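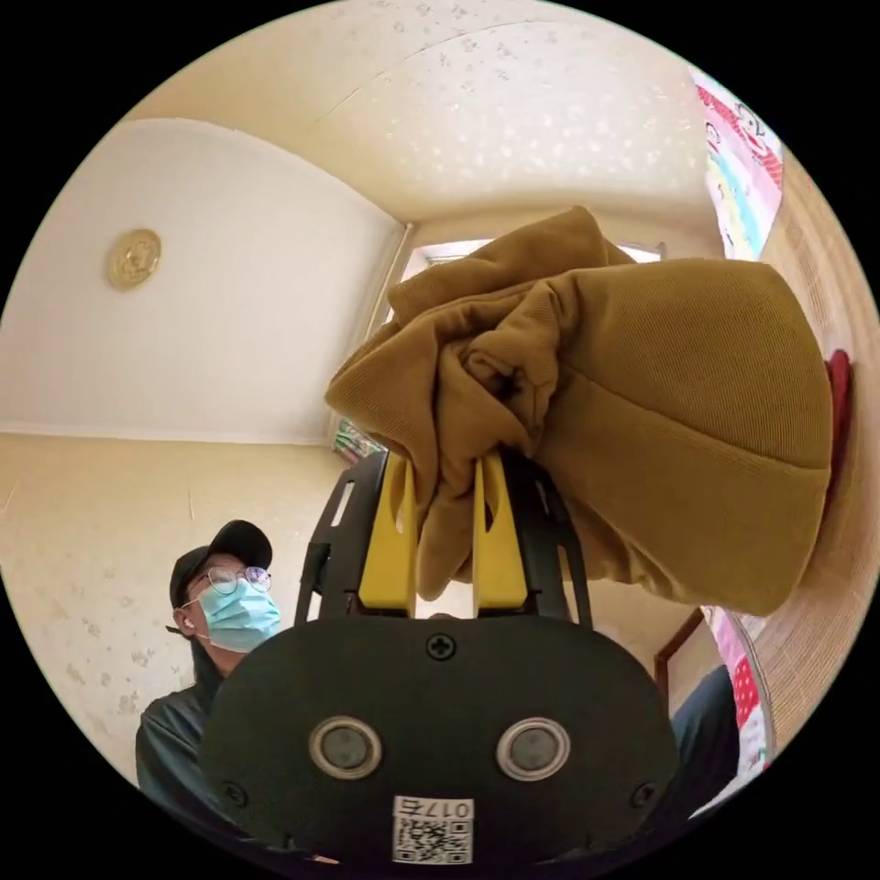 Figure 5.1. Knit fabric held between the fingers of a hand-held gripper, wrist view. Zillton folding set.

Unit 5. Learning garment folding from hand-held demonstrations

5.1 Setup

The Zillton set contains 1367 demonstrations of garment handling in furnished rooms. The demonstrator works with a gripper in each hand, and each gripper records its own fisheye view. No robot is present during collection. The policy is trained afterward on the paired views and the finger widths.

Notation: o_L and o_R are the left and right views, w_L and w_R the finger widths, and a the action chunk. Poses are relative to the gripper pose at the start of the chunk. A chunk has 32 steps.

5.2 Segmentation

Each demonstration is split into phases: approach, grasp, lift, place, fold, release. Phase boundaries come from finger width and gripper speed only. A boundary is set where width crosses its threshold and speed stays low on both sides of the crossing.
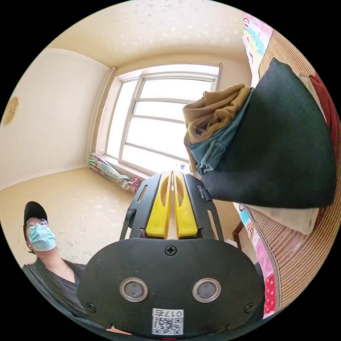

Segments with both fingers closed and no cloth between them are a known source of error. Width alone does not separate an empty close from a grasp on thin fabric, as the two readings differ by less than the sensor noise. The Ruddock baseline ignores the problem and labels both as grasp. Flellton adds a small image classifier on the crop between the fingertips and relabels the segment before training. Use the Flellton labels for Assignment 3.

5.3 Flat-state folds

Folds made on a flat surface are treated separately. The garment state is reduced to a coarse outline plus the position of each sleeve (out, folded in, hidden). The second gripper often enters the first one's view. Do not mask it: in the Rustia ablation, masking the other gripper lowered fold success on held-out garments from 36 to 30 completed trials. 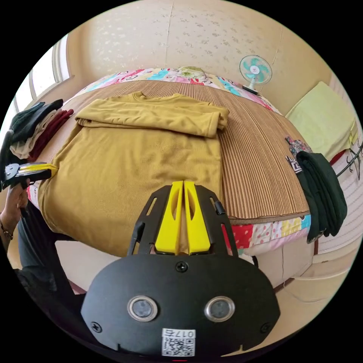 Figure 5.2. Sweatshirt laid face down with one sleeve folded inward. Part of the second gripper is visible at left.

Sleeve position is labeled from the last image of each segment. If a sleeve lies across the body, record it as folded in, whatever its angle.

Reading for next time: Section 6, action chunk overlap. Bring the segmentation output from Assignment 2.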